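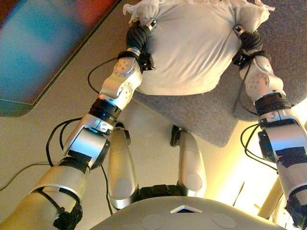 The hand that wouldn't let go

Posted on Saturday, November 29, 2025

I said in July that I would write up the next proper fault instead of just moaning about it, so this is fault 1385. It took most of a week to sort out and I am still not fully happy with it.

The job was soft things: pick up a cushion or a blanket, hold it with both hands, put it down, let go. The robot had been doing the first three parts well enough. On the fourth, one hand opened and the other stayed shut. The arms then started to move back to their rest position with the cloth still held on one side, which pulled the whole robot slightly round. I hit the stop button. Nothing was broken, but I had been close enough to get a sleeve caught and I didn't like that at all.

The controller log from Zultport said the hand was open. It plainly was not. I ran it again with nothing in the hands and both opened every time, so I went back to cloth and got the same fault on the fourth try.

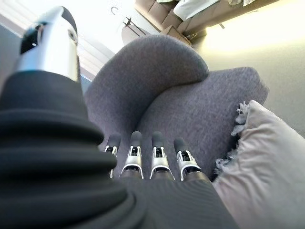 Fingers over the seat of the grey armchair, with the fringed cushion to the right.

I blamed the fringe first. Loose threads and finger joints with gaps in them are a bad mix, and I spent an evening with tweezers and a torch looking for fluff. I found a little, cleaned it out, and the fault came back the next morning.

The real cause was timing. The open command is sent, the software waits 200 milliseconds, and then it marks the hand as open whether or not the fingers have moved. With empty hands that is long enough. With a thick fold of cloth squeezed between the fingers, the motor on one side was hitting its current limit and backing off for 300 milliseconds before trying again. By then the arm had already been told it could go.

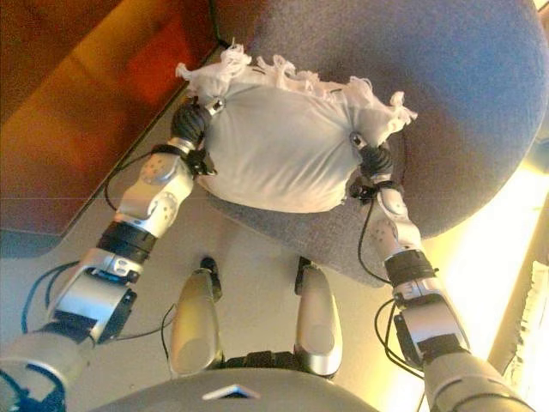

I changed two things. The wait is now 900 milliseconds, and the arm can't move until the finger positions have been read back and match. It makes the whole put-down look slow and a bit gormless. I also lowered the grip force for anything made of cloth, which should have been done at the start.

Fagerlund, who sold me the hands, were decent about it. They asked for the log and said the back-off is meant to be there to protect the motor. Fair enough, but it ought to be in the manual. The Avby add-on has a release check built in, though I haven't tried it, and the man at the Warnby repair shop thought it was dear for what it does.

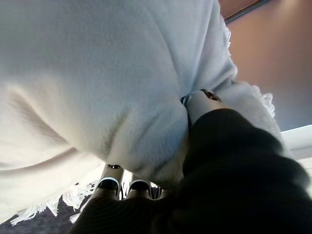 Can you pull the cloth out by hand if the fingers stay shut?

Only after pressing stop and cutting the power to the arms. Wait until they have settled, then ease the fingers back one at a time. Pulling at the cloth while the power is on can set the motor off again with your own fingers in the way.

I have left the old wait time in the settings file, commented out, along with the date I changed it. Next job is the cables by the elbows, which need tying back.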